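Home | Talks | Speakers | Notes | Contact

Old office PCs: mend or bin? Speaker notes, Senthorpe, 23rd January

Start with the claim in the Rondo leaflet: a refurbished tower gives you "up to 8 more years". Ask the room who believes it. I don't. Nothing in the leaflet says how the figure was reached.

Annatjie Tshabalala's batch next. 3,624 towers offered, 3,000 taken. I'd like to know what was wrong with the rest, and I have asked twice since November.

Then the inside of the case. Coloured clips and carriers get sold to us as "no tools needed". Fine for the drives. The power supply is another matter — on plenty of these towers it's an odd shape, and a replacement is hard to find. Pause here, someone always disagrees.

Processor socket: lever up, bracket open, chip in, bracket down, lever down. Don't touch the contacts. Say it slowly. An empty socket is where most second-hand boards get ruined, in my view, and sellers seldom show it close up.

Corina Dobre says a full strip and rebuild takes 60 minutes. Perhaps on her bench. I'd want to see it done with the cables tied back properly as well.

Leave the last slide up and take questions.

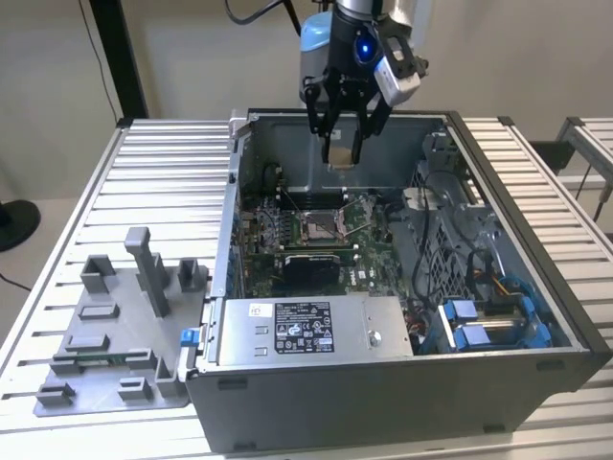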